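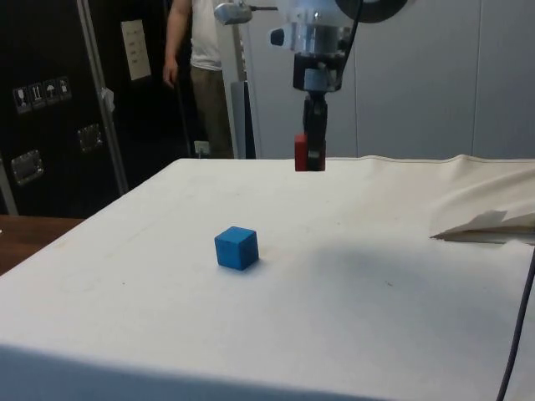
A cloth-covered table set with one blue cube, the arm parked above the far edge.

Setting up a single-cube pick station: house rules

These rules cover the small pick tables at Kemeys and Juvholm. Read them before your first shift on the arm, even if you have run the older Trolau cell. They sit alongside the risk assessment for each site and don't replace it.

Before you power up

Check that the arm is bolted down and that nothing heavy is resting on its cables. Cables on the wrist need enough slack for a full turn. Cables at table level should hang down the side, away from where people walk.

Smooth the cloth over the work area. Small creases are fine. A fold that stands up is fine at the side, but keep it outside the pick area, where a finger tip could catch it. Smudges and specks can stay until the cloth is changed.

Clear off everything that is not part of the task. Pens and hex keys are the usual problem.

Setting the speed

For any run with a person nearby, cap the tool speed at 128 mm per second. The controller at Juvholm starts up at 271, so change it every time and read the number back off the screen. Do not rely on a saved profile.

Raise the gripper to its park height before you place the cube. Hold the arm stopped while your hand is over the table. A paused program does not count as stopped.

Where to stand

The operator stays at the pendant with a hand near the stop button. Anyone else keeps 400 mm or more from the table edge once the arm is live. Standing behind the table is allowed if the operator can see you and has said out loud that the arm is about to move. No leaning on the table.

Running the pick

1. Place the cube flat, well inside the edges.
2. Step back and call "clear."
3. Run the approach at low speed and stop above the cube.
4. Check the fingers from two sides.
5. Lower, close, lift.
6. Return to park before anyone reaches in.

If the cube slips, stop the arm and start again from step 1. Don't nudge it with your hand between moves.

After the run

Park the arm, press the stop, and write the run in the Utine log with the speed you used. Report worn finger pads the same day. Questions about these rules go to Roos Mulder, extension 496.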